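About Sedbridge

Sedbridge writes the rules that other people's robots follow on a tabletop. We don't build robots, and we don't sell them. We will tell you which of yours should have its bench time taken away until someone has read the sheet taped to the door.

What we do

Labs and small companies send us their procedures for manipulation work, meaning arms that pick things up and put them down again. Sometimes the procedure is a binder. Sometimes it is a chat thread and a man called when things go wrong. We read whatever there is, run the same tasks on our own benches in Malgate, and send back a shorter version that people can follow at the end of a long afternoon.

We also publish the Malgate Bench Rules, now in their third edition. The first edition ran to 60 pages and was admired by everyone who hadn't tried to use it. The current one is 15 pages, two of which are the index. Dayana Echeverri did the cutting and kept the deleted chapters in a folder named Grief.

How we started

The company began as a disagreement at Bedoya, a packaging firm where Anselmo Usuga and Sidra Soomro shared a test cell and a coffee machine. Anselmo had logged a week of grasps as successes. Sidra had logged the same week as mostly failures. Both were right according to their own notes, because "grasped" had never been defined. Anselmo meant that the fingers had closed on something. Sidra meant that they had closed on the thing asked for, only that thing, and kept hold of it until told to let go.

They spent the next month on the definition. Bedoya, to its credit, paid for most of that month before suggesting they might be happier elsewhere. They still share a coffee machine. The disagreement has moved on to descaling.

What we ask of a bench

The full rules are free to download and nobody is going to quiz you. The ones we get the most mail about are these.

Write down what counts as a success before the first run. Afterward, everyone turns into a lawyer.

Name the object you want. "Pick up the food" is a wish.

One item requested means one item lifted. If two come up together, the run is logged as a multiple grasp and gets its own line. It doesn't go in with the successes, however nice the lift was.

Keep the blurry footage. A wrist camera sees what it sees, and a record with all the ugly parts taken out will teach your team that the work is prettier than it is.

Hands stay outside the marked area while the arm is enabled. Enabled includes standing still. It includes standing still for a very long time while you are sure it must be off.

Whoever presses stop is thanked and not asked to explain until the arm is parked. We added this one after a visit to a client where pressing stop meant filling in a form with 8 boxes. You can guess how often it got pressed.

Put the table back between runs using the layout sheet, and initial it. Memory is a poor layout sheet – mine especially, says Jairo Ccori, who wrote the rule.

Anything dropped on the floor stays there until the run is closed.

Who we are

Anselmo looks after the client reviews and the apologies that come with them. Sidra owns the definitions, and if you use the word "basically" near her you will be asked to go on. Jairo runs the benches. Dayana edits. Thiện Đỗ joined last November from Skinix to handle our logging format, which had until then been whatever the spreadsheet felt like doing that morning.

We take on a few trainees each year. They spend their first weeks resetting tables and labeling runs, and they usually find at least one hole in the rules, which we then pretend we were about to fix.

Working with us

A review starts with a call and your existing procedure in whatever state it's in. Please don't tidy it first. We visit for 3 days, watch more than we talk, and send a draft afterward. You argue with it. We argue back. What survives goes up on the wall, and we return later in the year to see how much of it is still there.

We don't issue certificates or stickers. Clients ask for a sticker more often than for anything else we could offer, and we have started to wonder about our pricing.

On the bench

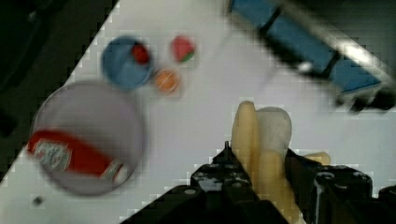
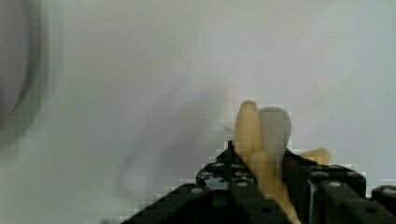 Several objects in the gripper, more than one piece at a time.

Thiện Đỗ would like it added that the multiple-grasp line is the most useful column in the whole log and the one clients most want to hide. At Skinix they folded it into "other" for a year, he says, and when they finally split it out they had to rewrite the training plan. He thinks the rule should move to page one. Sidra has agreed in principle and is defining "page."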